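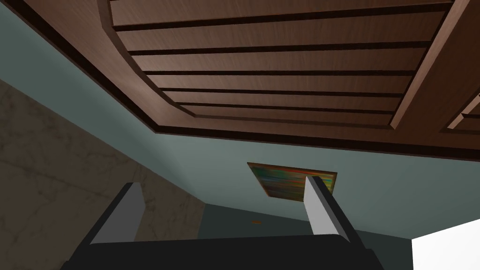

The Homville louvred door panel comes from Brovell in two widths and suits wardrobes, linen cupboards and laundry nooks. Slats run parallel inside a curved, moulded surround with a stepped trim, and the dark brown colour has reddish streaks in the grain. Order by the panel — hinges are sold separately.

Maximum height 200 cm. Thickness 30 mm. Allow 14 days for delivery outside the metro area.

Wipe with a damp cloth. Touch-up pens in the same colour are listed under Adik.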